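Sartori Community Suppers, report to the Grunduvier Fund, July

We're so pleased to be writing this one, because it has been a lovely, busy stretch and the suppers now run 2 evenings a week, with some 20 neighbors at the table each time.
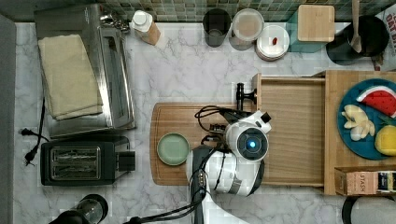 Is the grant money lasting? The food budget should carry us another 4 months at the present pace.

Ferhat Toprak has taken over the shopping (bless him!) and found us a kinder price on rice and lentils. We still need 3 more drivers before the fall.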